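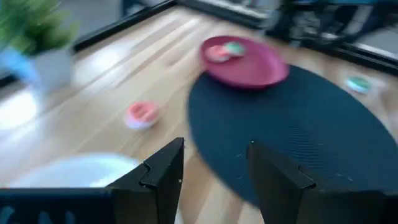

Light boards, dark mat.

The Last Bus to Jendberg

Missed it. By a minute, maybe less. Chidubem Dauda stood at the Mandow stop with a suitcase full of his mother's plates and watched the tail lights go over the hill.

Rain starting. Of course.

He counted his money. Enough for a room, not enough for a room and breakfast. The plates had come 257 miles wrapped in her old sweaters, and he wasnt going to sell them now. She'd have laughed. Sell them, she'd have said, they're ugly. They were ugly.

A truck slowed. Usman Feed on the door, half the letters gone.

"Jendberg?" the driver said.

"If you're going."

"Voklow. Close enough, you can walk the rest."

He got in. Suitcase on his knees – every bump a small clink. The driver didn't ask. Talked about her sister instead, the sister's bad knee, the price of hay in March.
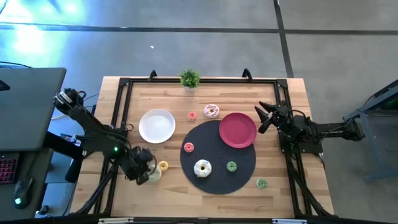 Page last changed July 7, 2025

Voklow was two streets and a gas station. She let him off by the pump.

"What's in the case, anyway?"

He opened it there, under the light. Blue sweater, brown sweater, teh plate with the roosters on it. A crack ran right across one rooster's neck.

"That from my driving?"

"No," he said. It might have been.

She looked at it a while. Then she reached over and moved her lunch bag off the seat.

"Get back in," she said. "It's only around 2 more miles."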